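Landetell: a word list of household talk, README

Version 2, last touched 26 December 2023

G'day, and thanks for downloading this. Landetell is a list of 689 words and short phrases that people use at home for things that already have a perfectly good name in the shop. Doovalacky, the thingo, the good scissors, the cupboard of shame. I started it on the back of a gas bill and it got away from me a bit.

I'm Orysia Dovhaniuk and I look after the file. Most of the entries came from me pestering relatives, neighbours and anybody who sat still near me at lunch. Guilan Su did the first big tidy-up in March and talked me out of my colour-coding, for which I'm still a little sore. Dong-geon Jeon wrote the script that checks for duplicates. Ha-rang Ban read every single definition aloud to see whether it sounded like a person, and a fair few didn't!

What's in the folder

landetell.csv - the list itself, one entry per row
sources.txt - who said it and where they grew up, if they were happy for me to write that down
old/ - version 1, spelling mistakes and all

What the columns mean

word: the word or phrase, in lower case, spelt however the person who gave it to me spelt it. If they'd never seen it written down, I had a go and put a question mark in the notes.

means: a plain definition. I've tried to keep these short and I've mostly failed.

proper_name: what you'd ask for at the hardware store. Blank if there isn't one, or if we argued and gave up.

room: kitchen, laundry, shed, car, or "anywhere". Car counts as a room. I won't be moved on this.

who: family, flat, workplace or wider. "Wider" means I heard it from two households who don't know each other.

notes: everything else, including the arguments.

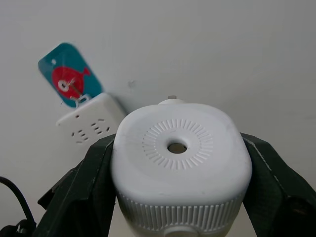 Words made out of shape are my favourite bit of the list, and they're also the hardest to define. People don't look up what an object is for when they need to holler for it from the next room; they grab whatever it reminds them of. So you get "the bun", "the pebble", "the little hat", and the same name lands on completely different objects in different houses. Take a white plastic gadget with a puffed-up top like a cushion, a hole in the middle and short ridges fanning out from it like sun rays. One family would call that the sunflower, another would go straight for the belly button, and somebody's dad would ignore all of that and name it after the tiny grey knob up the back. All three would be understood at home and nowhere else. I've given shape words their own tag in the notes column (look for "shape") so you can pull them out easily.

The other big group is words left over from brands. Jae-in Kwak's family called every sticky tape "fakum", after a roll called Fakum that an uncle brought home once, and they kept it up long after the roll ran out. I've put these in under the tag "brand". Where the original product can't be found any more I've said so. Vondard is the one I'd love help with - two people gave me "a vondard" for a folding stool and neither could tell me where it came from. If your nan had one, please write.

How I collected them

Mostly by asking "what do you call this at your place?" and then shutting up, which doesn't come naturally to me. I wrote the answers in a notebook and typed them up the same night. I didn't record anyone. If a person gave me a word and then rang the next day to say their sister says it differently, both versions went in.

What it's no good for

Please don't use it to say how Australians in general talk. It's lopsided. There are heaps of kitchen words and hardly any from the garden, because I collected most of it standing in kitchens. My own family is over-represented (we never shut up). There are 4 entries in Korean-English mixtures, from Jae-in and Ha-rang, and I'd like a lot more of those, but I'd want somebody who speaks both properly to write the definitions.

Swearing has been left in. It's tagged "rude" and you can filter it out before you show the kids.

Known problems

"Jigger" is in there with far too many meanings and I haven't worked out how to split it up. Some of the room values have a stray space at the end. The definition of "the Han drawer" refers to a cupboard maker called Han and makes no sense unless you've seen the drawer, so I need to rewrite it.

Using it

Go for your life. Use it in class, put it in a quiz night, print it for the fridge. If you publish something from it, a mention of Landetell would be lovely. If you add words, send them back with the room filled in, please, even if it's only a guess. I do the typing-up on Sunday nights and I'm usually a few weeks behind.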